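Reading time: 5 min

WEEK 4 NOTES - buying, selling and part exchange of used handsets
Tutor: Yaa Dankwa
Updated 3 November 2024

Bring last week's sheet (locks and blacklists), we start from the bottom of page two. If you missed it get it off someone before class, I won't go over it again.

1. What the buyer is really asking

Three things mostly. Does it work. Is it stolen. Will it last till payday. Everything in your listing should answer one of those. "Mint condition bargain" answers none.

Model name in full. Not "the big Fesia", there are four big Fesias. Storage size. Colour. Which network or unlocked. Charger yes or no. Then faults. Then price. Then where you are.

Faults go BEFORE the price. People who hit the price first stop reading and then argue at the door.

2. Battery

Most common complaint by a mile. Seller says "battery good", buyer gets home, dead by lunch.

Battery health figure if the phone shows one, write it down and screenshot it the same day. If it doesn't show one (older Ikdale models, nearly all the cheap ones) do the slow test:
- charge to full, off the charger overnight, flight mode
- look in the morning
- then play video for an hour, medium brightness, look again
- write both numbers on the sheet

Swollen battery = stop. Don't charge it, don't press the back down, don't put it in the post. Screen lifting at one edge is the usual sign, also a phone that rocks when you lay it flat. Goes in the metal tin by the door and tell me.

3. Cycle counts, the Grindstead example

We did this one on the board and half of you copied it wrong so again. Two used Grindstead phones, same model, same asking price. Phone A shows 1038 cycles. Phone B shows 14.

Everyone said buy B. Maybe. 14 cycles on an old phone means either it sat in a drawer or the battery was swapped. Drawer: could be flat for years, not good for it. Swapped: by who, with what part? Ask. If the seller has the repair receipt, B is the better buy. If they go quiet, offer as if the battery needs replacing.

A is honest at least. Worn out, price it as worn out, knock off the cost of a new battery plus labour.

4. Part exchange

Work the two phones out seperately. Always. Value of mine, value of yours, then the difference in cash. People get muddled when they try to do it in one go and it's nearly always the one with the better phone who loses.

Who pays the postage, agree first. Who posts first, agree first. Better to meet. Somewhere with a counter and decent light, a library or the shop itself, and both phones switched on and unlocked in front of each other.

Check before you hand over:
- makes a call, and the other end can hear you
- speaker, earpiece, both (two different parts!)
- every side button
- both cameras, take a photo and look at it zoomed in
- charges, wiggle the cable a little
- SIM tray comes out and goes back
- signed out of all accounts. ALL of them. If it asks for the old owner's password after a reset you've bought a paperweight

Serial number on the settings page should match the one on the tray or box. If it doesn't, ask, could be a replaced tray, could be something worse.

5. Memory and old phones

Question from last time, why does a phone sold as having heaps of room say it's full. Part of the space is the system, the customer never gets that. Our class Frimpong shows 2334 MB free after a full reset, nothing installed. A few updates and the basic apps and that's gone. So when you list an old handset put the FREE space after reset, not what's printed on the box. Fewer returns.

Memory card slot is worth mentioning if there is one, some buyers only want it for music and a card sorts them out. Test the slot with a real card, don't just look at it.

6. Battery capacity numbers

3000 on a battery label means mAh. Bigger isn't automaticly longer, depends on screen, age, what's running. Don't promise hours in a listing. "Got me through a work day" is fine if it's true. Your work day though, say what you do on it.

Don't buy the replacement that claims double capacity in the same size case. If it fits in the same hole it's the same size battery with a different sticker.

7. Wording exercise

Rewrite for next class, keep it under six lines:

"selling my fesia works perfect except sometimes screen, no time wasters, offers, also has small crack you cant see when on"

Hints. "Sometimes screen" does what exactly? Flickers, goes dark, won't respond to touch? When? Crack goes in the photos and in the words. "Offers" with no figure gets you silly offers, put a number you'd be happy with and say if you'll move.

Swap with the person beside you and try to haggle each other's down. Whoever gets the listing with no holes in it has the hard job.

8. Returns

Private sale, you described it properly, mostly that's that. Misdescribed it, different story, give the money back and save yourself the grief. Shop sale has more rules, we do those in January with the proper form. Don't rely on these notes for shop stuff yet.

Keep for every sale: copy of the listing, photos, serial number, what was paid, date, the messages. One folder per phone. Favourite excuse every term is "it was on my old phone", so put it somewhere else as well. 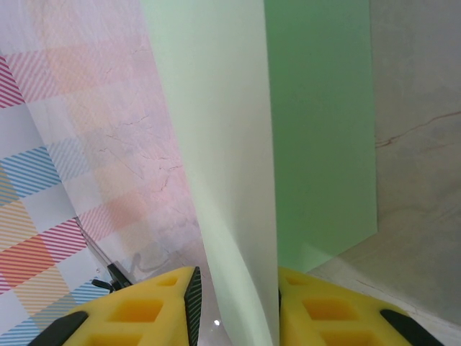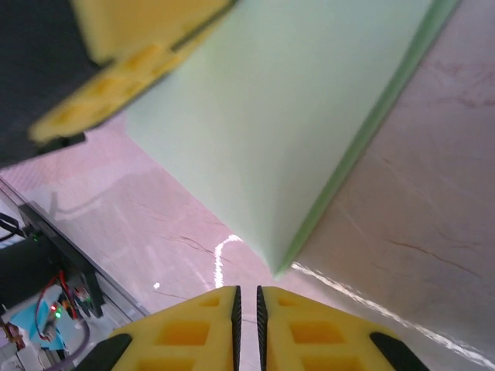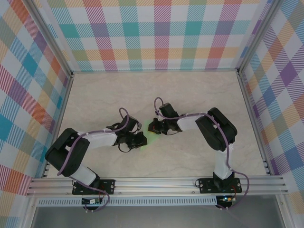

Fig. 1-3. First: green sheet, close up. Second: yellow finger pads and mint-green board. Third: two robot arms, plaid walls.

Recent handouts
Week 3 - Locks, blacklists and serial numbers
Week 2 - Taking photos of a shiny screen
Week 1 - What's it worth? Reading sold prices
Spare sheet - Battery slow test, blank
Spare sheet - Handover checklist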